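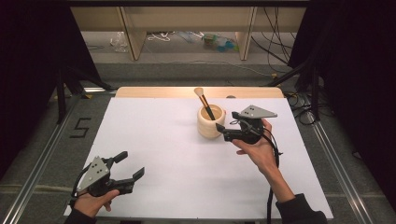

4. How Updates Reach Older Phones

4.1 Staged delivery

We were excited to find how much a simple log can tell us about the life of a system update. Vakoter, the carrier that shared its records with us, hands out each release in waves: a small group of phones gets the download first, and the rest follow once crash reports stay low. Our sample holds 2217 phones, all of them at least a year old when the September release went out. Of these, 1847 had installed it by the time the log closed. That is a wonderful number for hardware this old, and far better than we had guessed when the study was planned.

The wait between waves explains much of the remaining gap. Unlocked models were offered the update in the first wave, while carrier models had to pass a second round of network tests. Chung ran the log through Trutance, the matching tool described in Section 3, and found that most owners accept an update the first evening they see it - they just don't see it very early. Shortening the test round would help these owners more than any change to the reminder screen.

Storage matters too, and here the results get really interesting! A group of 433 phones had too little free space for the download when it was first offered. Cendo, the installer used on the newer models, can unpack a release in pieces and needs much less room. The older installer asks for the full package at once and gives up with a short message that many owners dismiss.

Figure 3. Makeup brush in a cream-colored holder on a white tabletop.

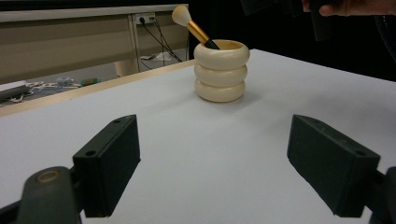
4.2 Limits of the log

The log records when an install finished, so a failed attempt leaves no trace unless the phone tried again later. Mac Mathúna checked a small set of phones by hand and found repeat attempts on several of them, all on the older installer. We would love to see the same check done with a second carrier. Nic Giolla keeps a similar log with failed attempts included, and we plan to apply the same matching steps to it.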